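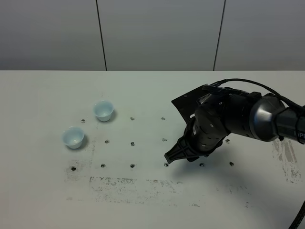 2 min read

Planning your first bench arm: your budget questions answered
2020-04-09 | By Golshifteh Moradi
Filed under: Workshop & Lab Gear, Buying Guides

Since I wrote up the Plotier bench my inbox has been full of people wanting to set up one of their own, and I love it! Danica Paulík, who handles purchasing for us, helped with the money answers.

Do I have to spend up on the arm?
Less than you'd think. Our tasks are small – picking up a cup, moving it, putting it down again – so we looked at reach and payload first and crossed off anything built for heavier work. Write down the heaviest thing you plan to lift, add the weight of the gripper, and shop from that number.

Is the gripper included in the price?
Often it isn't, so ask for it as its own line on the quote. Ask about the mounting plate and screws too. Our first quote from Drindutus left the plate off and we had to go back for a revised one, which pushed the order out to November.

What about fingers?
Buy spares with the gripper. We put $800 aside for fingers and fittings and I'd do the same again. Ribbed, tapered ones are lovely for light cups with flared rims.

Can I use a table I already own?
Yes, if it's rigid and you're happy to drill it. A white top with rows of mounting holes is my favourite thing on the whole bench, and you can shift a fixture whenever the task changes. Do expect it to look lived in. Tape and adhesive leave residue, and it shows up on white. Danica budgets for a replacement top every three years.

Does the backdrop matter?
If you're using a fixed camera, it's worth a little money. Plain matte grey panels are cheap and keep the background quiet.

How much cable should I order?
More than the straight-line distance! Cables need slack to loop over the wrist while the arm moves. Allow for ties and sleeving as well.

And the things you pick up?
The fun part, and the cheapest. Small pale-blue cups are a great start. Get several the same so a cracked one doesn't hold you up.

Do you have a planning sheet I can borrow?
We do. It's called Modus, it's a plain spreadsheet, and it has a tab for the arm and one for everything else. Please fill in the second tab first. Jemal, the larger version for two-arm benches, is still being tidied up and I'll add it when it's ready.

Last updated: 2 weeks after first posting, with the cable answer expanded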